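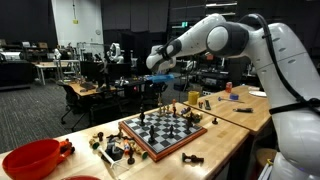 Chessboard on the workbench, dark pieces still standing.

Re: [club-list] Moving our games to Provow
30 Dec 2020

> Provow is offering us the first year free, and
> after that it is 200 a year for the whole club.
> Dilisska moved over in June and they say their
> turnout has doubled. I think we should say yes
> before the offer runs out.

Doubled from what? I looked at the Dilisska results page last night and 14 players finished their autumn event. If that is double, I'd hate to have seen it before.

I'm not against playing online. We have had no choice this year and some of the games have been good fun. What I don't like is signing up for something because the first year is free. Harawira did the same with Nimier, and when they wanted to leave they found they could only export their games one at a time. They had 3,278 of them. I believe they gave up.
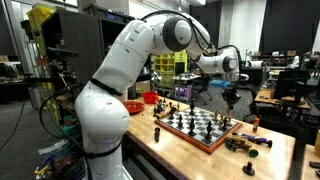

So before anyone says yes, can we have answers to a few things? Who owns the game records? Does the 200 cover juniors, or is that extra? What happens to the ratings if we stop paying? The Provow leaflet has 19 pages and I couldn't find any of this in it, though there is plenty on coloured themes for the board.

I also doubt the "fair play check" does much. They don't say how it works or how often it gets things wrong, and I wouldn't want to accuse a member on the strength of it.

If the offer does run out while we ask, I expect there will be another one along.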